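**Workroom walk-through, 12/03/2026** (me, with Niamh Keane on the ladder bits)

- [x] Exits clear. Yes! Big improvement on August.
- [x] Extinguisher tag in date
- [ ] First aid box: out of the small bandages again, I've put in an order with Rawat
- [x] Carpet tiles flat, no lifted corners. I shuffled over every one in my socks, so I'm pretty confident

Bench next. I gave the wood top a good shove and it stayed put, which made me happy.

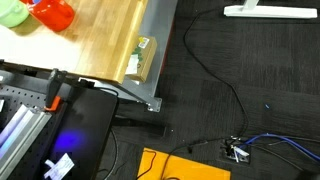
- [x] Clamps snug on the bench edge
- [ ] Long metal bars: please stand them in the rack when you're done (my shins thank you)
- [ ] Cups and tubs off the work surface, folks
- [x] Lower shelf, boxes pushed all the way in

Cristóvão Louro has the key to cabinet 113, so I'll check that one when he's back.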